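Bar soap is selling again in Prodbridge. At the Miah workshop on the edge of town, Katalin Medve and Riaan Naidoo now pour more than 2,000 bars a month, most of them for small hotels that have dropped plastic bottles.

The bars set for 24 hours, then cure on racks until they are hard enough to ship. Medve cut the first batches with a kitchen knife in February. The recipe has changed little - olive oil, coconut oil, lye and water.

A bar lasts longest when it can drain between uses, so a wire holder does better than a flat dish.

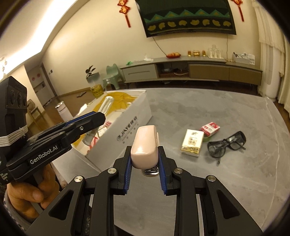 Regula Kälin disagrees about the holder, saying a folded cloth works just as well and costs nothing.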